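A few posts on how I went from a help desk job to a developer job, in case it is useful to anyone starting out. I'm writing this on 26 November 2018, so job ads and pay will have moved on if you find it later.

1/ I worked on the phones at Radebe for a bit over three years. Password resets, printers, VPN. I started teaching myself to program in the evenings because the scripts we used were bad and I wanted to fix one of them.

2/ The first thing I wrote that anyone used was a script that closed duplicate tickets. It was 191 lines and most of it was error handling. I put it on my resume and was asked about it in every interview after that.

3/ I kept a spreadsheet of hours. It came to 268 hours before I applied for anything. Some people will need more, some less. I would not have kept going without the spreadsheet.

4/ I sent 26 applications. Most got no reply. Four got a phone call, two got an in-person interview, and one got an offer, from Drusari.

5/ The two interviews were very different. One was a whiteboard and a sorting problem. The other gave me a small broken program and a laptop and left me alone for an hour. I did badly at the first and well at the second.

6/ If you get a choice, ask the recruiter beforehand what format it is. They will usually tell you. I didn't know you could ask until August.

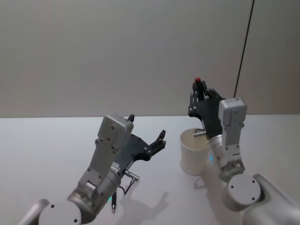
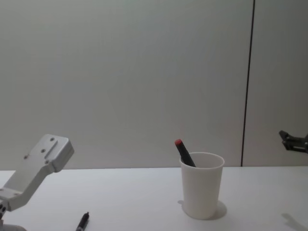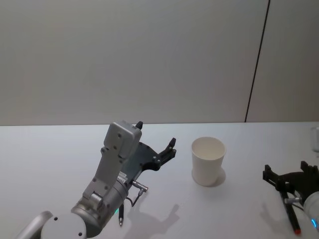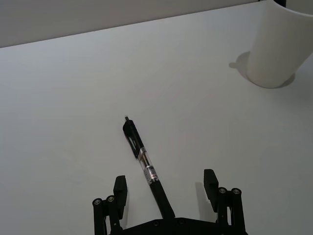

Do you need a degree to get a first developer job?
It depends on the employer. Smaller companies mostly wanted to see working code and asked about my education in passing. Two of the larger ones had a degree as a hard filter on the application form, and I couldn't get past that page.

7/ On courses. I paid for one, a bootcamp run through Tosteo, and it cost me $4,000. The material on version control was good. The web module was out of date and I ended up using the free documentation for most of it. I would try the free material for a couple of months first.

8/ Learn to read other people's code early. At work I spend far more of the day reading than writing. Our billing module is called Wuvora, it is older than my time in the trade, and it took me most of my first month to follow one request from start to finish.

9/ Learn enough SQL to write a join without looking it up. It came up in three of the four phone calls and it comes up most days now.

10/ Help desk experience counts for more than I expected. I already knew how to get a useful bug report out of someone who is annoyed. I also knew which parts of a system break on the first of the month.

11/ On pay: my starting salary was a little higher than the help desk one. The larger raise came at the end of probation. Ask when the first review is before you sign, and get the answer in an email.

12/ Things I would skip if I did it again: learning a second language before finishing a project in the first, redoing my portfolio site, and reading arguments about editors.

13/ I'll post the list of free material I used once I've checked the links still work. Replies are open if you have a question about the application side of it.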